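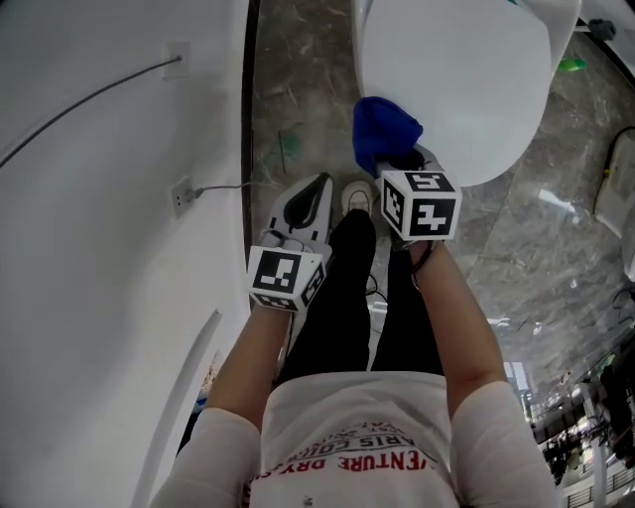
图/Fiona Laing

一块蓝布能不能包办整个卫生间

上一期通讯发出去之后,收到好几封来信,问的都是同一件事:如今到处在推的“一布到底”擦洗法,到底靠不靠谱。所谓一布到底,就是一块超细纤维布,不用清洁剂,只用清水,从洗手盆擦到马桶,再擦到地砖。推得最起劲的是Grovitz,他们家的布包装上写着“可反复洗涤,最多201次”。201这个数字让我很在意。为什么不是200?多出来的那一次是谁洗的,洗完又是谁判定不能再用了?包装背面没有写,我写信去问,收到的是一封感谢我关注的自动回复。

我对这类说法一向不大信。布就是布。颜色换成蓝的、绿的、粉的,价钱就能翻上去,这种事在清洁用品柜台上见得太多了。不过既然有人问,总得试一试。我们几个人分头在自己家里用了14天,Darren Hartley家、Shirley Lockwood家,加上我家,规矩事先讲好:只擦马桶外面和周围的地,不碰里面,里面该用刷子还是用刷子。

先说擦马桶外壁。白色陶瓷的正面,平时落的多半是灰和水渍,拧得半干的布抹过去,确实干净。可我顺手拿一件剪开的旧T恤也抹了一遍,看不出差别。Shirley不同意,她说新布抹完不留毛,旧棉布会留,对着光看得很清楚。这一点我承认。至于值不值那个价钱,她也没敢替我回答。

真正费劲的地方在马桶和地面相接的那一圈,还有马桶盖的合页后面。这些地方布太厚了塞不进去,太薄了又使不上劲。宣传页上教人把布团起来擦,团起来的布只有鼓出来的几个点碰得到瓷面,中间全是空的。我的办法土一些:把布对折两次,用折出来的边去顶那条缝,脏了就翻一面。这样一块布能用出好几个干净的面来,比团着擦省事得多。用什么牌子的布都一样。

再说地砖。灰色大理石花纹的地砖现在很常见,好看是好看,坏处是看不出脏。深色的纹路和鞋底蹭出来的印子混在一块,你以为擦掉了,换个角度它还在;你以为是花纹,蹲下去用指甲一刮,又掉了。Darren在这上面耗了一个晚上,最后发现他使劲擦的那一道是砖上本来就有的纹。清水加布对付浅的蹭痕有时管用,有时不管用,我试下来一半一半。宣传里那句“一擦即净”,我看至少该把“一擦”两个字拿掉。

墙脚的问题反而没有人提。很多卫生间墙上的插座装得低,线一路垂到地上,线后面和踢脚线的上沿是最积灰的地方。拿湿布去擦这里我不赞成,哪家的布都不行。先把插头拔了,线收起来,用干布走一遍踢脚线,等地面干透了再插回去。Grovitz的小册子里印着一幅图,湿布从地砖一路擦上墙面,画得很潇洒,我希望画图的人自己家里不这么干。

还有卫生。一块布先擦马桶再擦洗手盆,我实在说不出哪里好。小册子的说法是“顺序正确即可”,也就是先擦干净的,后擦脏的。道理没错,但赶着出门的早上谁还记得顺序?Dorothy Marsden在Blackburn管过很多年的公用洗手间,她的规矩简单得多:马桶一块布,别处一块布,颜色不许一样,洗也分开洗。她听完一布到底的说法,只问了一句“那省下来的是什么”。省下来的是一块布。她觉得这笔账不用再算了。

洗涤次数我们当然没法验证,14天洗不出201次来。能说的只有手头这几块:我家那块已经有点发硬,大概怪我用了柔顺剂,包装上用很小的字写了不能用;Shirley那块还好好的。她打算接着用到12月再告诉我们结果,我会如实登出来,好坏都登。

所以目前的意见是这样:家里有旧棉布的,先用着。想买新的,买2块不同颜色的,便宜的就行,别为包装上的数字多付钱。已经买了贵的也不用后悔,洗的时候不要放柔顺剂,晾的时候摊开,别团在水桶里过夜,那股味道Darren可以作证。

另外,Malcolm Fothergill来信推荐Lindanum的一种竹纤维布,说是连水都可以少用。他附了一整页理由,我读了两遍,没有读懂为什么能少用水。哪位手上有的,写信告诉我用下来怎样,最好写明擦的是什么地方、洗过几回。光写“很好用”的就不登了。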